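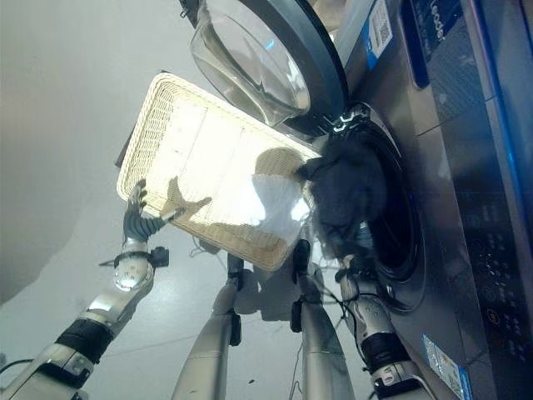

Laundry cell check, Birum site

Wednesday, October 15, 2025. Robot unloading front-loader into basket.

1. Basket held by the rim, left hand - OK.
2. Right hand clear of door glass when pulling garments - OK. Dark items bunch at the lower lip of the drum, so staff should not reach in to help.
3. Cables on floor - ACTION. Clip back before next shift.
4. Stop button tested from folding table - OK.
5. Floor line repainted, 30 cm further out - OK. Two staff still step over it.
6. Staff hours - COMMENT. Unloading was 20 minutes of each hour by hand. That time has gone to sorting and mending, and the sorters want a second stool.
7. Refresher training - 6 staff done, night shift outstanding.

Next check in 48 hours, items 3 and 7 only.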